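Fragkou Street Tenants' Association
Minutes of the August meeting, Friday, back room of the Kumari Cafe

Present: Miroslava Zelenák (chair), Isauro Tapia, Loukia Gavalas, Thodoris Tzavaras. Minutes by Yvette Ross.
Apologies: none received, though the landlord's agent had again said he would try to come.

1. Last minutes
Agreed, after Thodoris asked that "the agent promised" be changed to "the agent said."

2. Boiler
Clelitz Property wrote that the boiler has been "fully serviced." Loukia asked what that means when 403 still has no hot water before 9 a.m. The letter has no date of service, no name and no invoice number. Miroslava will ask for all of them in writing. Isauro does not expect an answer.

3. Online repair portal
Clelitz wants every repair request sent through a new website called Trirnilel from next month. The leaflet says it will cut waiting times in half. Thodoris asked, half of what? No current waiting times have ever been given to us. Several older tenants have no computer at home.

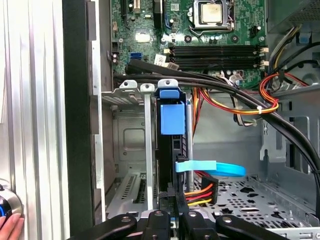

Loukia said a phone line that somebody picks up would do more good. Isauro was willing to give the site a try but wants printed copies kept of everything sent. Yvette pointed out that the leaflet does not say who can read the requests or how long they are kept. Agreed that we do not endorse the portal until this is answered. Paper requests to continue.

4. Laundry room charges
Clelitz proposes a yearly charge of $200 per unit for "upgrades." No list of upgrades was attached. Miroslava had asked for quotes in the spring and got a brochure. The one figure supplied, $2000 for flooring, has no measurements with it, and Thodoris thinks it was pulled out of the air. Loukia would pay for a dryer that dries. Vote: 5 against the charge as it stands, none in favor.

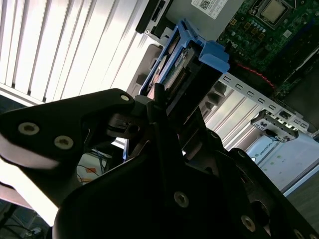 5. Front door lock
Reported fixed. Isauro tried it on his way out tonight and it stuck. Stays on the list.

6. Any other business
Thodoris asked if the rent notice wording had been checked. It had not. Yvette to bring last year's copy so the two can be compared.

Next meeting same room, 7 p.m. Agent to be invited again.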